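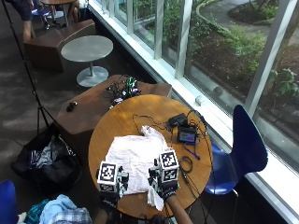
Folding at the round table by the window.

Fold it where you can see the garden

Against the laundry room

March 26, 2018

I'm going to say it quickly because there's a load waiting. Laundry should be folded in company, at a table, in a room with a window. Any room. Just not the laundry room.

Hunbridge is redoing its shared building and the plan that went round last week has a "dedicated folding zone" in it. Sounds nice. It's a counter, in the basement, between the machines and the wall. A light on a timer. I've folded at a counter like that, in my old place over in Arodbridge, and what I did mostly was not fold. I stuffed everything in the bag and carried it upstairs and lived out of the bag.

Naveed Rajput drew the plan and he's no fool. His point is distance. Clothes come out of the dryer, you fold them two steps away, done, no trailing socks through the common room. Fair enough. On paper it saves a walk. But the walk was never the hard part of laundry. The hard part is the standing there, on your own, with a fitted sheet.

And a counter is the wrong shape. I'll die on this one. A long counter has a front and a back, the back is against the wall, so you get one side and everything has to be folded toward you. With a round table you move. You go round to the corner that's hanging off, pull it straight, come back. Chair on the side for when you get fed up. Two people can do a sheet across it without anybody having to be at the end.

Also the top matters. Wood, smooth, nothing for a thread to catch on. My mother folded on the bed, which is fine for towels and hopeless for shirts - the mattress gives, the sleeve goes under, you press down and make a brand new crease. You want something that pushes back.

Now the pile. Every plan I've seen pretends there isn't one. There's always a pile! You tip the bag out and there it is, on the floor or over a chair, the good shirt underneath of course. Naveed's counter has no room for a pile, there's a shelf with baskets, one per household, labeled. I give the labels until June.

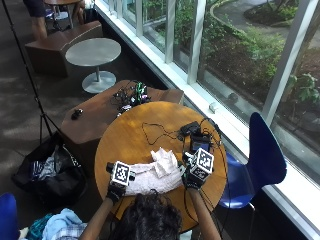 What I like about a bigger room is that the pile can just be a pile. Floor, chair, wherever. You take one thing off it, put it on the table, deal with that thing. Then another. Start with the easy stuff, small cloths and towels, get a stack going so it looks like progress. Plaid shirts in the middle, when you've warmed up. I don't do socks till last and some weeks I don't do socks.

Kulsoom Malik says I'm romantic about it. She says people want it over with, they want their clothes back and they don't want the neighbors looking at their pajamas. The pajamas thing is real, I hadn't thought about it enough. So take the private things home in the bag. Fold the rest in public. Nobody's life is ruined by a bath towel.

She also said, and this one stuck, that a person with a baby and a bad knee doesn't want to haul wet or dry anything up 11 stairs for the sake of my garden view. Yes. I've no clever answer. Put the counter in as well, then, for whoever needs it. What I object to is the counter instead of, the counter as the reason to take the tables out. Because that's in the plan too, bottom of page 2, "surplus furniture removed." The tables are the surplus furniture. The blue chairs as well, I asume.

They're good chairs. Light enough to hook with a foot and drag over when the pile needs somewhere to go.

Danish Awan did a count of his own for the residents' letter, he asked 263 people where they fold now. I won't pretend I read all of it. Bed was the big one. Couch next, in front of the TV. Plenty who said they don't. Hardly any said a counter, and hardly any said they had somewhere they liked. That's the bit I'd put in capitals at the top. A chore everybody has every week of there lives and no decent place to do it.

So what am I asking for, it isn't much.

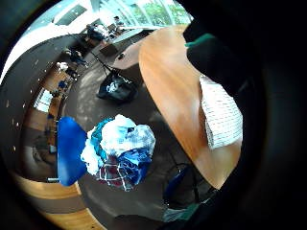 What should go in the plan

Keep the round tables upstairs. At least 2 of them by the glass, with chairs, clear of whatever else gets stored there.

Let people put clothes on the floor for half an hour without a sign about it.

Build the basement counter if the money's there, but make it deep enough for a shirt laid flat with the sleeves out. Naveed, measure a shirt.

And leave the baskets unlabeled. We know our own plaid.

Comments on the plan go to the Hunbridge office, in writing. I've sent mine. Dryer's buzzing.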